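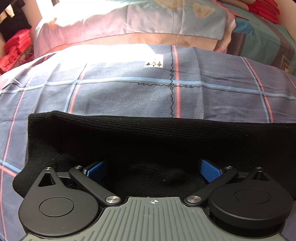
Stusia Secondhand – stock and folding meeting, 7 March 2024

Present: Kári Riis (chair), Bent Ravn, Anayeli Rosales, Signe Riis (notes)
Apologies: Þórarinn Stougaard, joined by phone from item 3

1. Last minutes
OK as sent. One fix – the bins went to Wullura, not Bisgaard. Signe to change.

2. Where we are with knits
824 pieces sorted since December. Target was 1,000 by now so we're behind. Mostly the sweaters, they take longest. Cotton tops fine, pants fine. Kári thinks we are too fussy at the sorting end and not fussy enough at the folding end. Bent disagrees about the sorting. Left it there.

Bags: 600 ordered from Purner, not here yet. Bent to call again. If nothing by end of the week use the old ones, the ones with the sticky flap.

3. Folding black knits
Long item. Folding stays on the bed in the back bedroom, the table is too short for long sleeves and everything slides off. Agreed fold for rib knits – sleeves in first, then bottom up, smooth out with flat hands, no tugging at the rib. Anayeli wants it in half, not thirds. Thirds leaves a ridge across the chest. Tried both, halves it is.

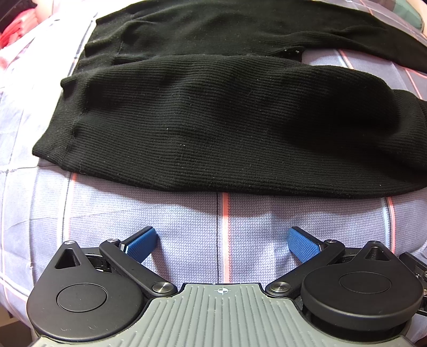 Black rib knit on the bed, lint still to come off along the hem.

Lint. Black shows everything. Pale specks on the ribbing and little clusters by the seams. Rollers are nearly used up, Signe to get more, the wide kind. Roll before folding AND after, front and back. Do the seams with a finger under the fabric so the roller gets in.

Question from Þórarinn on the phone whether we could just put the black ones in the dryer on air only for ten minutes. Kári worried about shrinking. Bent has done it at home with a wool blend, came out fine he says. Try it on one we'd be OK losing. Bent to pick. 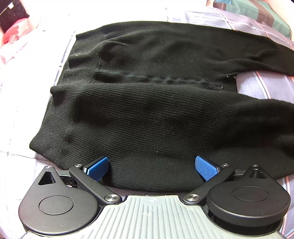
Anayeli said that the sleeves are the real problem, they get folded last when everyone is tired and then they come out of the bag twisted. She would rather do all the sleeves in a batch first and stack them flat. Kári fine with trying this for two weeks. Signe asked where the stack goes. Chair by the window for now.

Pricing for knits with pulled threads: down one step, note on the tag. Holes go to the mending box, not on the rail. 47 in the mending box at the moment and no one has touched it. Anayeli will take a bagful home.

4. The bed and the bedding
Folding on a checked cover – some like it becuase the lines help you get the edges square. Others find the wrinkles get in the way. Pull the cover tight before starting, every time. Pillow stays up at the head end. Nothing else on the bed while folding, coats go on the hooks.

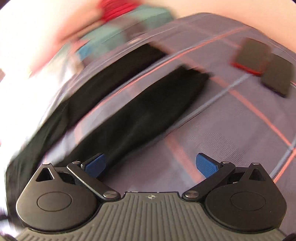

Þórarinn asked if a plain white sheet over the top wouldn't be better, since you'd spot the fuzz coming off the black ones and could shake it out at the end of the day. Bent against, one more thing to wash. Kári suggested a sheet for dark knits only. Agreed, Signe has an old one she can bring in.

Wash day for the cover: put on the list with the curtins.

5. AOB
– Bisgaard want their clothes rack back. Bent to drive it over.
– Key to the side door sticks. Don't force it.
– Anayeli away next time, sends her sleeve notes ahead.

Actions
Bent: Purner call, dryer test, rack
Signe: rollers, sheet, fix old minutes
Anayeli: mending, sleeve notes
Kári: new tags, ask Wullura about the bins

Next meeting same time, same place. Closed early, Kári had a bus.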